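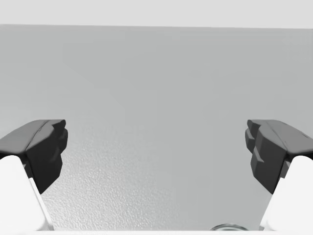

The Gamthorpe street fair permit ran to 12 pages, and Neusa Pimentel had read all of them before the barricades went up on Barros Street. Section two covered noise. Section three covered the parade route, which was 700 yards long and had not changed since 1976.

She walked it at four in the afternoon with a measuring wheel. The wheel clicked once per yard. At the bakery she had 212 clicks. At the library steps she had 480. At the bandstand, where the route ended, the counter read 688.

She walked it again from the other end and got 688.

The permit was specific. A route shorter than the filed length was a different route, and a different route needed a new form, a fee and a hearing in December. The fair was in June. The marching band was already tuning up behind the Prakura hardware store.

Neusa called the town clerk's office and explained the shortfall – 12 yards, confirmed twice.
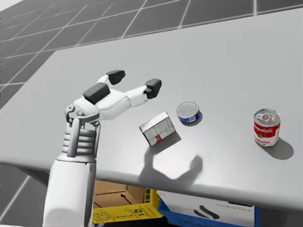 Zuleica Seixas replied that the bandstand had been moved closer to the library when the drains were replaced, and that the form had been copied forward every year without a check. She asked whether the band could march past the bandstand and turn around at the flagpole.

Neusa rolled the wheel to the flagpole. It clicked 12 times.

She wrote the number in the margin of section three, initialed it, and moved the last barricade. Then she told the drum major where to turn. He asked if it had always been there. She said the flagpole had. He went back to the band, and at five the first row stepped off past the bakery, a little fast.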